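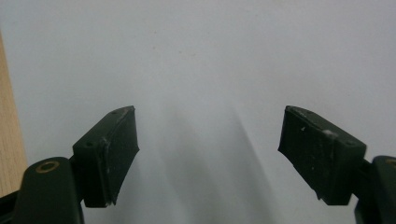
Budgeting spare finger pads for hand-held grippers – how many sets per unit?

Posted in Equipment and Purchasing
Ximena Tovar

I have to put in an equipment request by the end of March and I am stuck on the consumables line. We run 6 hand-held grippers, the two-finger kind with a plastic pad block on each side and a rubber gripping face. People use them to pick up and put down household items while the camera records, and the recordings go to the team that trains the arm.

The pads are wearing. On the one I checked this morning both blocks have whitish scuffs along the edges, the coating looks worn on the upper edge of the left one, and the rubber is a little ragged on its inner side. The right block has a small notch low down where the rubber meets the plastic. The base arms look fine to me, so I don't think we need whole fingers.

Our supplier is Sornard. They sell the pad block with the rubber already on it, or the rubber by itself as a strip you glue on. Blocks are $40 a pair. The strip is $7 and does one pair. Shipping is $50 per order no matter how much is in the box, so I would like to order once and be done for the year.

What I need to know:
- how many sets per unit other people budget for
- whether the glue-on strips are good enough
- whether scuffs like these are a reason to replace now or can wait

I can't go back for more money until the next round.

5 replies hidden as off-topic

skenness_lab
Moderator

The scuffs can wait. Marks on the plastic don't change how it grips. Look at the rubber instead. Press on it with your thumbnail along the whole edge, and if it lifts anywhere, replace it. The notch is worth watching if it is on the gripping side, because that is where ours started to peel.

For the budget, I would ask for two pairs of blocks per unit and a handful of strips. With your numbers that is 12 pairs, so $480, plus $50 shipping. Add strips on top as you can afford them. We went over a year on that at our last site, with people working half days. If yours work full days, go up to three pairs.

Two other points on the request form. Put the pads under consumables and not under repairs, or somebody will ask for a fault report for every pair. And write down which units get new pads and when. If you change one finger only, the pair won't close evenly and the training team will notice it in the data before you do. Always change both sides.

Check the screws too. Ours came out of the box with the blocks but the strips come with nothing. Also check that the blocks you order fit the base arms you have. There were two versions of ours and the hole spacing was different.

Ovholm workshop

Strips are fine if you have somebody patient. Clean off all the old glue first, clamp overnight, don't use it until the next day. We do the strip once per block and then throw the block out when the second rubber goes. Never tried a third.

It saves money on paper – $7 against $40 – but count the time. It took me most of an afternoon to do two units the first time.

YáñezR

just buy a whole spare gripper and swap when one breaks, thats what we do

Ximena Tovar

Thank you all. A whole spare gripper is a different budget line and it has already closed, so that one is out for now. I am going with two pairs per unit and one strip for each pair, so 12 strips, $84. With the blocks and shipping it comes to $614. I did the thumbnail test on the first unit and nothing lifted. Will do the other ones before I send the form. I have also asked Sornard about the hole spacing and am waiting to hear back.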